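Course handout 4: Handling soft goods near other equipment
Cernunen Lab Practice Series, Clelley site
Revised 15 September 2024

Scope

These notes cover manipulation of cloth by a single arm with a finger gripper, where the cloth lies against or under a second object. Rigid parts were covered in handout 3. The rules below are the site rules at Clelley. They sit under the risk assessment for the cell and do not replace it. Where the two disagree, the risk assessment applies.

4.1 Terms

Contact load: the force a finger applies to the cloth and to whatever is under it.
Fold: any raised part of the cloth that a finger can push against or pinch.
Neighbor: any object within reach of the cloth that is not the target of the task. A device body with openings, tines or bristles on its underside is always treated as a neighbor, even when it is switched off.

4.2 Before motion

Isolate the neighbor from power if it has moving parts of its own. Check the cloth for loose threads longer than 20 mm and trim them. Record the surface under the cloth in the run sheet. Carpet and woven mats compress under load, so a height taught on a bench is not valid on them. Teach it again.

Set the speed limit to 200 mm/s for the approach and 20 mm/s from first contact. These limits apply in manual and automatic mode.

4.3 Contact
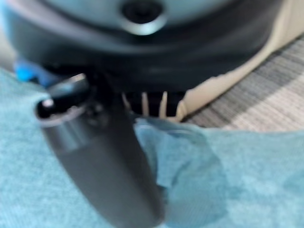 Reading time: 3 min

With a finger pressed into blue cloth and a fold standing up beside it, the fold is the part to watch. Its upper edge reaches toward the underside of the dark device, close to the pale tines. A lateral move toward the device is not permitted in this position. Lift first, along the approach axis, then move sideways.

The wrist view is not sufficient evidence of clearance. At this range the finger and the device body are both blurred, and edges cannot be measured from them. Use the side camera or a joint-space check against the cell model.

4.4 Stop conditions

Stop the arm and log the event if:
- cloth enters an opening in the neighbor
- the neighbor shifts on its surface
- the finger position differs from the commanded position by more than the value on the run sheet
- the operator loses sight of the fold in both views

After a stop, do not open the gripper by remote command. Remove arm power, then free the cloth by hand. Pulling cloth out with the arm is a reportable event.

4.5 Records

The Trurnen set holds 1,053 logged runs on cloth. Of these, 800 were made on a bench and may not be cited as evidence for work on carpet. Runs logged in Manalo before November use the old stop codes; convert them with the table in appendix B.

Coursework

Prepare a run sheet for a cloth task with one neighbor. State the approach axis, both speed limits and the surface type. Submit it with the cell model file before the practical session.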